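The Gripper on Bench Two
Posted 11/1/22

I should say up front that I am not an engineer. I fix chairs. I re-cane seats and patch up old wicker, and I rent a bench at Wollwood, a shared workshop in what used to be a tile showroom, mostly for the dust extraction and the company. So when I tell you I have spent most of the fall building a hand-held robot gripper, please picture my family's faces when I told them.

It started in September with a sign-up sheet by the coffee maker. The robot people at Wollwood (there's a whole corner of them, they are lovely, they own every drill bit in the building) were putting together a build called Stedance. The idea is that you make a two-fingered gripper you can carry around in your hand, do ordinary chores with it, and let a camera on the tool record what the fingers do. Later on, all that gets fed to an arm that tries to learn the same chores. I signed up because the sheet said "no soldering for first-timers" and because I was between chairs.

The first thing I learned is that a hand-held gripper is mostly plastic, screws and arguing. You print the body, you print the fingers, you squeeze a trigger and the fingers close. That's the whole trick! My first print took all night and came out looking like a melted shoe horn. My second one was fine until I tightened it, and then there was a crack like a walnut going and I had two halves of a finger mount. The third one I still have. It has a gouge in it from when I went at the supports with a carving knife, and I'm fond of it.

Somewhere in there I learned about threaded inserts, and I will now be telling everyone about threaded inserts. They're little brass rings you melt into plastic with a hot iron so that a screw has real metal to bite on. I had been driving screws straight into the plastic like an animal. You hold the iron on the insert, it gets warm, and it sinks in like a spoon into cold honey. It is the most satisfying thing I have done at a bench in years, and I say that as a person who enjoys pulling old tacks. I bought a bag of 100 and have used 16, and I keep looking around the house for something else to put one in.

The fingers were where I finally got to be useful. Bare printed plastic is slippery, and slippery fingers drop everything. The kit from Gultard (that's the parts shop most of us ordered from, slow on shipping, nice people on the phone) comes with rubber tips, and the rubber tips are great on mugs and blocks. They are terrible on anything woven. They grab one strand and skid off the next. I know this feeling very well from my own thumbs.

So I said, why don't we pad them? Something soft, with a bit of give and a bit of fuzz, that could settle into the gaps of a weave the way a fingertip does. The robot corner looked at me the way people look at a dog that has just opened a door. Then they handed me the scissors.

Wrapping a finger is upholstery. It's just very, very small upholstery. You cut your piece a little generous, you pull it around the corners, and you decide where your fold is going to live so it doesn't end up on the face that does the work. You leave the screw holes clear, or you forget to and have to go hunting for them with a pin. I did the first pair in an evening and felt like a genius, and the next morning one corner had let go. I did them again with better glue and more patience. The cut edges fray no matter what I do. I have tried singeing them, I have tried a dab of glue along the line, and I've had a stern word with them. I trim whatever gets long enough to bother me and leave the rest.

Then came picking a task, and for me there was only ever going to be one. Baskets! Everybody else was stacking cups. I wanted to see if this thing could take hold of a basket by the handle hole, or drop things in one, or slide one across a table without chewing up the rim. A basket is a mean test, if you think about it. It flexes. The surface is all bumps. The rim is thicker than the wall, so whatever width you set your fingers to, you're wrong somewhere. 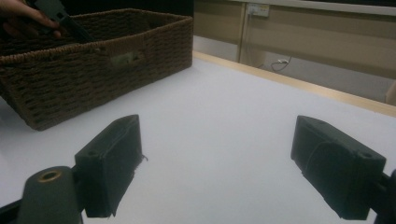 Padded fingers at the ready, with the big woven basket waiting on the white table.

I like a low basket for this, with a good rolled rim and a handle cutout in the front. The cutout is the interesting part. With your hand you don't even think about it: four fingers go through, the thumb stays outside, and up it comes. With a two-fingered gripper you have to choose. Do you go for the strip above the hole and pinch it? Do you hook one finger through and pull? I spent an entire evening on that question and came home talking about it, and my household has asked me to write it down here in a magazine and stop bringing it to dinner.

My answer, for now, is pinch for lifting a corner and hook for sliding. Pinching the top strip works if you come in square. Come in crooked and the pad rides up the braid and you're holding air. Hooking is much more forgiving, and the padding earns its keep there, because a bare plastic edge dragging on twisted cord sounds like a zipper and does about as much good to the cord as you'd expect.

Putting things in is a job for more hands. When there are two of us at the table we take turns, one loading and the other standing by with the gripper, and you get a sort of rhythm going. You also get in each other's way. The tool is wider than you think it is. I have knocked more than one thing onto the floor while looking very carefully at something else, and I have learned to squeeze the trigger slowly, like you're petting a cat that hasn't made up its mind about you.

A word on tables, because I had strong feelings about this and lost. I wanted to work on my own bench, which has forty kinds of stain on it and a vise. The robot corner wanted a plain white top. Dark fingers on a white table are easy to see, they said, and a dark basket is easy to see too, and if everything stands out nobody has to squint at the recordings later. Fine. It's a pleasant table. I miss my vise.

My count so far is 48 runs that I'd be willing to show to another human being. A run is short. You start with the fingers open, you do your one thing, you open up again, you set the gripper down. The ones I threw out are mostly me talking with my hands and forgetting what was in them.

There's another group working on the software side, a project named Chiriac, and they take the recordings from all of us and see what an arm can make of them. I've sat in on a couple of their evenings. I followed the first ten minutes of one and the snacks at the other. What I did understand is that they want variety: different baskets, different light, different people with different habits. Somebody who grabs everything from the left. Somebody slow. It was nice to hear that being slow was a contribution.

If you're tempted to try a build like this in your own shop, here is what I'd pass along. Print the finger mounts thick, thicker than the drawing says, because you will overtighten them. Buy the inserts. Practice three or four in scrap before you go near a part you care about, and let the iron do the pushing. Make your pads so you can take them off again, since you're going to wear them out, and put the fold on the side where it can't catch. Use the stretchiest cloth you can find that still has some tooth. And find somebody at your workshop who does a soft craft, sewing or saddles or bookbinding, and drag them over to the robot corner by the sleeve. We know things about corners.

As for what's next, I have a second set of fingers half done, a little narrower, to see if they'll go through a handle hole without rubbing on both sides. The mounts are printed. The cloth is cut and pinned to a scrap of chair webbing so I don't lose it. I also have a rocker with a blown-out seat that was promised to a customer before Thanksgiving, and I've told myself the rocker comes first. The webbing with the little pads on it is sitting on top of the rocker, though, so I'll have to at least pick them up and look at them on the way.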